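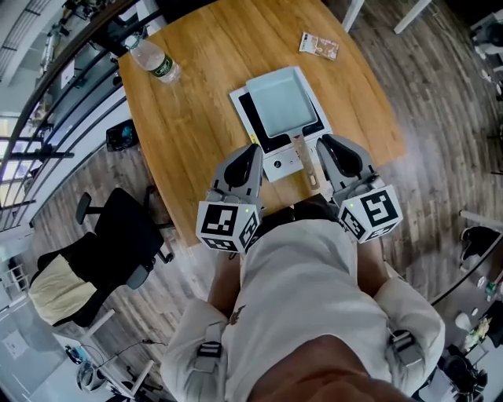

Both grippers at the near edge of the table, either side of the pan handle.

4.2 Comparing finger pads

1. Hold one gripper in each hand and check for the green light on both. I forget this every time!
2. Close the left one on the pan handle, lift, and count to nine. Do the same with the right.
3. Swap to the Okico pads and go again. I do up to 40 lifts per pad — dull, but worth it.

Note: keep your sleeves off the marker cubes.

Caution: leave the cooktop off for this whole section.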